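Covetti Everyday Tablecloth, Red
Sold by Nivine Table & Linen

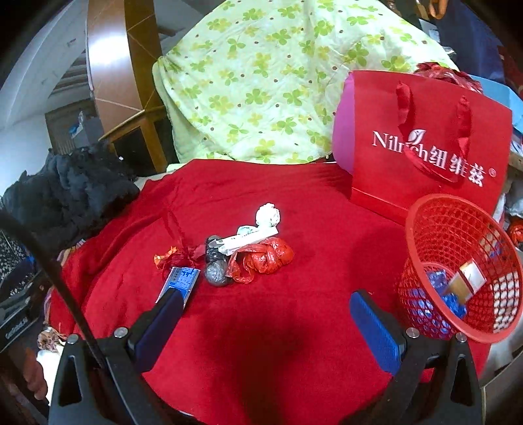

Overview

A tablecloth has one job, and most of them resent it. They arrive stiff as a cereal box, soften up just in time for a permanent stain, and spend their retirement under a paint can in the garage. The Covetti Everyday is a plain red cloth for people who eat at their table, do homework on it, wrap presents on it, and argue about the thermostat across it.

It is cotton, it is red, and it goes in the washing machine. We carried a cloth called the Turkport for years that had to be hand washed and dried flat in the shade. Customers told us what they thought of that. The Turkport is no longer with us.

The fabric

Covetti weaves this one at 200 grams per square meter. In tablecloth terms that is heavy enough to stay put when somebody opens the back door and light enough that you can carry it to the laundry room without planning a route. The weave is plain. There are no pheasants on it. If you want pheasants, the Feng range has a great many.

The hem is folded twice and stitched with red thread, which sounds obvious until you have owned a red cloth hemmed in pink.

About the red

We get more mail about the color than about anything else we sell. It is a true red. Some people have called it "Christmas" and some have called it "pizza place," and both groups seem to have meant it kindly. On a phone screen it may look a little more orange or a little more blue, depending on the phone and on how late at night you are shopping.

Yes, it will bleed in the first wash. Wash it alone. We print this on the label, on the card in the package, and now on this page, and every December we still hear from the owner of a dozen pink undershirts.

Wrinkles

It has them. Cotton does. Iron it damp on the reverse side if guests are coming, or put it on the table the night before and let gravity make an effort. Past a certain number of serving dishes, the question stops coming up.

Specifications

Material: 100% cotton, plain weave
Weight: 200 gsm
Color: red
Shapes: rectangular, square
Hem: double fold, stitched
Pack size: 1 cloth, or set of 2
Matching napkins: sold separately, under Feng Basics

Care

Machine wash cold, alone the first time, with dark colors after that.
Tumble dry low or hang.
Warm iron on the reverse.
No bleach, unless you wanted a different tablecloth.
Candle wax: let it harden, scrape with a spoon, then iron the spot between two paper towels.
Red wine: enjoy your good judgment in choosing this color, then wash as usual.

Shipping and returns

Orders leave our warehouse on weekdays. Unwashed cloths can come back within the return period printed on your packing slip. We do check, and gravy is easier to spot than you might think, even on red.

Reward points

The single cloth earns 1,516 Nivine points and the set of 2 earns 1,999. We are aware that this makes the second cloth a poor investment in points. The system was set up before any of us worked here and it frightens us. Points can be put toward anything in the shop except gift cards and the pheasants.

Common questions

Does it fit a round table?
The square one will, with corners hanging down. Some people like the corners. Cats certainly do.

Can I use it outdoors?
Yes, with clips. We sell clips.

Will you be making it in green?
Covetti says they are looking into it. They have been looking into it for as long as we have been asking.

Is it stain resistant?
No. It is stain colored, within limits. Mustard is outside the limits.

Page last updated 28/09/2024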